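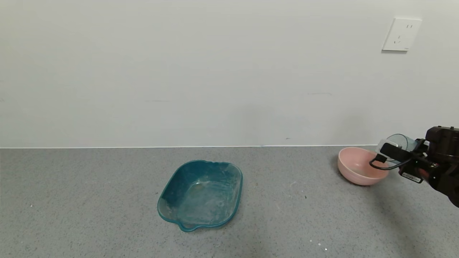 Big news for those of us on the Oltov side of town: the old Tamihana building is finally getting rented out again, and I got to poke around inside! The rooms are going as small studios from November, and I'm told 2 are already taken (a potter and a guy who fixes accordions, I love it). The walls are plain white, with a little mark low down, and there's a square outlet plate ready for your kettle or your lamp. Manaia Cartwright, who runs the lettings, told me the waiting list opened this morning and had 5 names on it before lunch. Mine's one of them, so hands off the corner room, please!

If you want in, stop by the Clurell Street door any time after 4 in the afternoon and ask for a form.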